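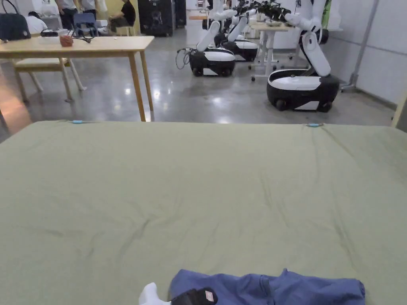
I have a small quarrel with the fitted sheet, and it has lasted since I moved to Grutstead nine years ago. In the home where I grew up we did not have such a thing. My mother used flat sheets, and she folded them under the mattress so tight that a child had to fight to get in. When I bought my first fitted sheet I believed the package, which said it would stay in place by itself. Look at any fitted sheet after a few nights. Even one that is pulled fairly flat, like this sage-green one, keeps its long crease across the middle and its faint lines toward the corners, and along the far edge there are two little light-blue clips holding the fabric. I like these clips very much. They are a confession. Somebody sold us a sheet with elastic that should do everything, and then somebody else sold us the clips.

My neighbor Jacqueline Joly thinks I am too hard on it. She raised three boys with fitted sheets and she told me that with flat ones she would have spent her whole life bending over beds. I accept this. A fitted sheet goes on fast, a child of eight can do it, and for a bunk bed against a wall I would not wish a flat one on my enemy. My complaint is about what happened to our knowledge. Jacqueline's sons are grown men now and not one of them can make a hospital corner. I showed the youngest last September and he filmed my hands with his phone, as if I was the last person who speaks some language.

The corner is not difficult. You tuck the end, you lift the side to make a triangle on top of the mattress, you tuck what hangs, you let the triangle fall and you tuck that also. My aunt, Ayten Ekinci, worked in the linen room of a hotel for 24 years and she could do all four corners while she was telling you about her sister-in-law. She never hurried. She is 86 now and she still corrects my beds when she visits, first with her eyes and then with her hands.

There is also the question of storage, which people laugh about, but I am serious. A flat sheet folds into a flat thing. A fitted sheet becomes a ball. I know there is a method where you put the corners inside each other, I have learned it more than one time, and I still get a ball with a better shape. In a small apartment this matters. My cupboard is narrow and the flat sheets stand in it like books. The fitted ones I push in and close the door quickly.

Then the mattresses. They have become so deep that the sheets from ten years ago do not reach. I bought a mattress from Unance when my back was bad, a very good mattress, I don't complain about the sleep – but after that day none of my fitted sheets would hold. They jumped off at three in the morning, always from the corner by the wall. The flat ones still worked, only with less to tuck. A square of cloth does not care how deep your mattress is, within reason. You can use it on a sofa for a guest, or over the table when you paint the ceiling, and when the middle gets thin you can cut it and sew the sides together, as my mother did.

I don't ask that everybody goes back. I have fitted sheets myself, and when I am tired or sick I use them and I am grateful. What I would like is that the shops keep selling the flat ones separately, in the same colors. At the moment I must buy a whole set to get one, and I come home with a second fitted sheet that I didn't want. And I would like that parents show the corner to their children once, on some rainy afternoon, even if the children film it.

As for the clips, I bought a packet, four pieces. Two are on the bed and I can't find the other two.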